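Brurberg ribbed fingers vs Jorside pads for round handles

ivone_c
Fitted the Brurberg fingers in February, after 200 cycles on the Jorside set. Same arm, same controller, grip force unchanged at 14 N. Wrist camera view:

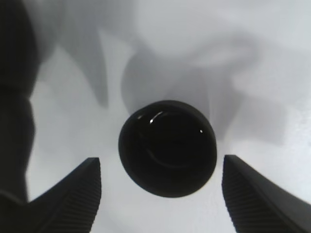
Pad profile matters more to me than peak force. The Jorside pads let a curved handle rotate under load. The Brurberg inner faces have fine, closely spaced grooves, as on the two fingers there, and I logged less rotation with them – 12 slips down to three.

teoh_bench
Three out of how many? And which approach pose? Coming in from the left and above, I'd blame the wrist angle before the pads.

ivone_c
200 again. Start pose is high and left of the kettle, fingers open:

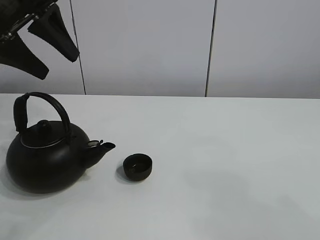 Edileuza Araújo disagrees with the whole method: slip counts mean little unless the fill weight is fixed, and she would rather see torque at the wrist. I still think counts are usable for ranking two pad types. Grip is at the left end of the handle:
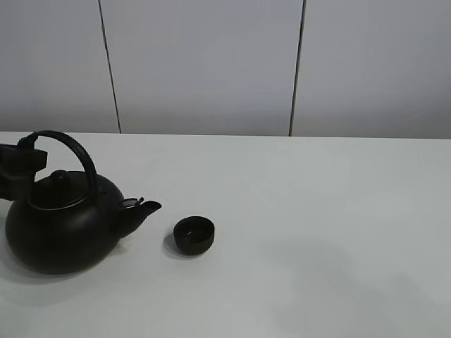 pruledau_user
Did you re-zero the force sensor after changing fingers?

ivone_c
Once, at the start, with the new finger mass entered in the controller. Log 3639 has the offsets.

teoh_bench
Then repeat the Jorside run with the same zero. I wouldn't rank them before that.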